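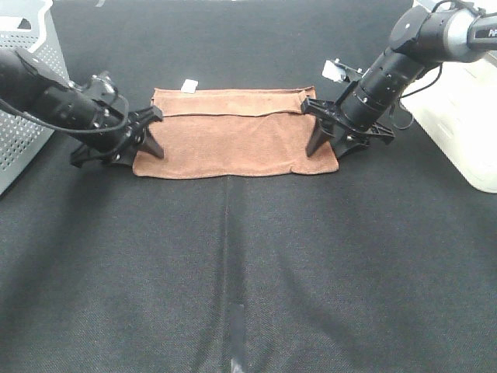 Trerkside Guest House
Housekeeping and linen meeting — minutes
12/10/2026, breakfast room, after checkout

Present: housekeeping (four), front desk, laundry, manager
Apologies: evening desk

1. Minutes of the November meeting
Agreed with one correction. The sheets sent back to Jonance were doubles, and the minutes had them as singles.

2. Towel folding
Laundry reported that bath towels are still coming up to the rooms folded three or four different ways. The shelves in the upstairs closet only take the long fold, and anything squarer sticks out and gets caught in the door.

Agreed that all brown towels will be done the same way from now on: flat on the table, long sides together, then the top edge turned over in a band a few inches deep. Smooth the bottom corners before stacking. Housekeeping said the corners are where the terry bunches up, mostly on the older towels.

Front desk asked if the hand towels should match. Left as they are.

3. Tags
The white tags were discussed again. Two guests in Virness, the back room, have complained that they scratch. Housekeeping would like them cut off. Laundry wants to keep them until the new stock has been through the wash a few times, in case any have to go back. Agreed to keep tags on new towels and cut them off the old ones. Scissors to stay in the laundry room drawer.

4. Linen count
Laundry gave the count for the whole house, all pieces, including table linen: 612. Of these, 28 bath towels are worn thin or have pulled threads and will go for rags. Some 20 pillowcases are missing. Housekeeping will look in the storage boxes under the back stairs before any more are ordered.

5. Replacement order
Two quotes were looked at. Jonance came in at $2,332 with delivery. Cheng was a little higher but could deliver sooner. The manager prefers Jonance, as the brown matches what we already have. Housekeeping asked for a sample first — the last batch shed lint on everything for weeks. Decision held over until a sample has been washed.

6. Folding table
The cloth on the folding table slides when two people are working at it. Laundry will try clips along the back edge. A new table was asked for and turned down for this year.

7. Other business
The dryer nearest the window is taking two cycles for a full load. Manager to call for service.
Room carts are not to be left in the hall during breakfast.

Actions
Laundry: fold one towel as a pattern and leave it on the closet shelf; clips for the table
Housekeeping: check boxes for pillowcases; cut tags off old towels
Manager: towel sample from Jonance; dryer service

Next meeting to be set once the sample has arrived.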